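MATERIALS AND MAINTENANCE OF BUILDINGS
Unit 3: Moisture in existing walls
Handout to accompany the lecture. Revised 2024-03-19.

Scope

This unit covers the movement of water into and through solid and cavity masonry walls, the signs by which the main routes are told apart, and the order in which a survey should be carried out. Timber frame is dealt with in the next unit. Students should have read the notes on porosity and on lime and cement mortars before the session.

1. Terms

Moisture content is the mass of water in a sample divided by the dry mass of the sample, given as a percentage. It is found by weighing a sample, drying it in an oven to constant mass and weighing it again.

Hygroscopic moisture content is the amount of water that a material will take from the air at a stated humidity. It depends strongly on the salts present. Two bricks from the same wall may differ widely in this respect if one of them stood behind an old coal store or a stable.

Dew point is the temperature at which air of a given water vapour content becomes saturated. A surface below the dew point of the air next to it will collect condensation.

Free water is the part of the total that is left after the hygroscopic part has been taken away. It is the figure that matters when a wall is said to be damp, and a surface meter does not give it.

2. Routes of entry

2.1 Rain penetration

Driving rain reaches the inner face of a solid wall where the outer face is cracked, where joints are open, or where a hard render has parted from its backing. Render that has come away but not fallen holds water behind it and slows drying. Patches are usually local, have a clear edge, and grow after wind and rain from one direction. In cavity walls the usual paths are mortar droppings on the ties, missing cavity trays above openings, and fill that has been badly installed.

2.2 Rising damp

Ground water is drawn up through the pores of the masonry by capillary action. The height reached is set by the balance between supply at the base and evaporation from the faces. If evaporation is blocked on one side, for example by a tanking coat or a vinyl wall covering, the damp zone goes higher. Salts, mainly nitrates and chlorides, are carried up with the water and left near the top of the zone, where they form a band. True rising damp is less common than reports suggest. High external ground levels and bridged damp-proof courses give a very similar pattern and should be ruled out first.

2.3 Condensation

Surface condensation is found on the coldest parts of the room: external corners, window reveals, the strip behind a wardrobe. It comes and goes with the heating and with the use of the room. Mould growth does not need liquid water. It will start on a surface where the relative humidity stays high for long periods, so the lack of visible droplets does not rule it out.

Interstitial condensation forms within the thickness of the wall. It is seldom seen until finishes are removed. Internal insulation fixed without attention to vapour movement is a frequent cause.

2.4 Leaks and spillage

Rainwater goods, supply pipes, waste pipes and shower trays. A slow leak from a heating pipe buried in a screed can wet the base of a wall along its whole length and be taken for rising damp. Check the pressure gauge on a sealed system over several days.

3. Instruments

The resistance meter measures the electrical resistance between two pins. It is calibrated for timber. On masonry the scale has no absolute meaning and the readings are used only to compare one point with another in the same material. Salts, foil-backed plasterboard and some black mould washes give high readings in dry walls.

The capacitance meter reads to a small depth without marking the surface. It needs good contact, and rough plaster will give low values.

The carbide method uses a drilled sample mixed with calcium carbide in a sealed vessel. The gas pressure indicates the water content. Discard the first part of the drillings, use a sharp bit at low speed, and seal the sample at once. Heat from a blunt bit drives off water and the result is then too low.

Air temperature and humidity loggers should be left in place for at least 14 days, with one logger outside. A single spot reading of humidity has little value.

4. Worked case: Grirbridge

The building is an end-of-terrace house in Grirbridge, with solid brick walls and a suspended timber floor at the front. The rear room has a concrete floor laid later. The complaint was of damp to the gable wall of the rear room. A contractor had proposed a chemical damp-proof course.

Drilled samples were taken in a vertical line at three heights and tested for total and hygroscopic moisture content. The total was highest at the lowest point. At the upper two points nearly all of it was hygroscopic. Free water was therefore confined to the base of the wall.

Outside, the path had been raised by successive layers of paving and stood 45 mm above the original slate course. A gully at the rear corner was blocked. The path was lowered, the gully cleared and the internal gypsum plaster removed to above the salt band. The wall was left bare until June and then replastered in lime. No chemical course was put in.

Points to note:

The proposed treatment would have left the bridging in place.
The old plaster held much of the salt. Had it been kept, the surface would have gone on taking up water from humid air.
Drying was slow. Allow one month for each 25 mm of wall thickness as a first estimate, and expect thick walls to take longer than this.

5. Order of survey

Begin outside and work from the top down: chimneys, roof edges, gutters, wall faces, openings, ground levels, drains. Record the weather on the day and over the preceding week. Then go inside and mark the extent of staining on a plan of each room before any meter is used. Take meter readings on a regular grid. Drill only when the readings and the external defects fail to agree.

6. Preparation for the seminar

Read sections 2 and 4 again. Bring a dimensioned sketch of one external wall of a building to which you have access, marked with ground levels inside and out, the position of any damp-proof course, and all pipes. Written notes should not exceed 10 lines.

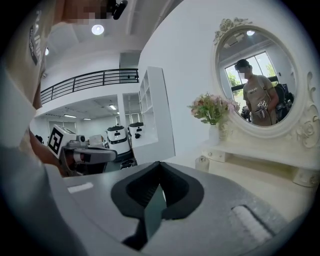 Sketches may be in pencil. Levels should be given in millimetres from a fixed point such as a door threshold, and the fixed point must be shown on the drawing.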